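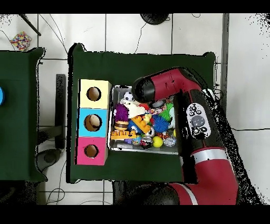
A tray of toys and three boxes in yellow, blue and pink.

So I finally went to see the movie I've been going on about since August, the one that sat waiting for its rating so long that I had given up and taken the date off the kitchen calendar. It's called Trakumbridge, it stars Silvana Moura, and it runs 106 minutes (I love a movie that lets you get home at a decent hour!). My friend Margaux Texier drove, because my car is still making that noise, and we got to the theater in Cletham early enough to split a large popcorn and finish most of it during the trailers.

If you missed the whole saga, the ratings people wanted cuts to a scene near the end, and Odette Vidal, who directed it, didn't want to make them. Back and forth it went for months. I read every interview I could find, and she stayed polite in all of them, which I admired, as I would have been throwing things.

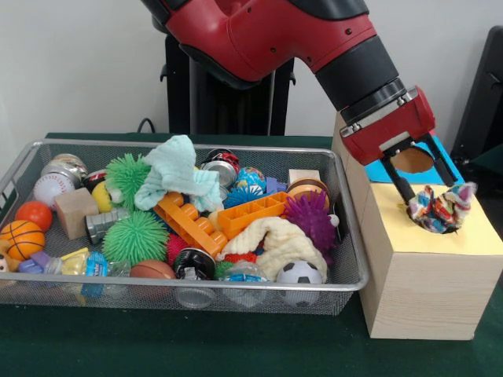

Anyway, the scene is still there. I won't spoil it, but it takes place in a ferry office at night, and Moura hardly says a word. Margaux grabbed my sleeve. I had expected something much more shocking after all that fuss, and what we got was a woman reading a letter while the radio played in the next room. I'm still thinking about it, and I've already told my sister the whole thing on the phone, spoilers and all, sorry Monique.

The middle does drag a little. There's a cousin, played by Thu Thái, who is so funny in her first scene that I kept waiting for her to come back, and then she gets one dinner and a wave from a train window. I'd happily watch a whole movie about that cousin.

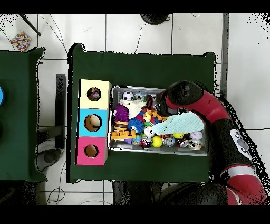
The music was lovely too, mostly piano with some accordion, and I stayed through the credits to find out who wrote it and then forgot the name before we reached the parking lot. If anybody caught it, please leave me a comment. It's playing at 10 in the morning all next week, and I may go again with Monique, if she's forgiven me by then.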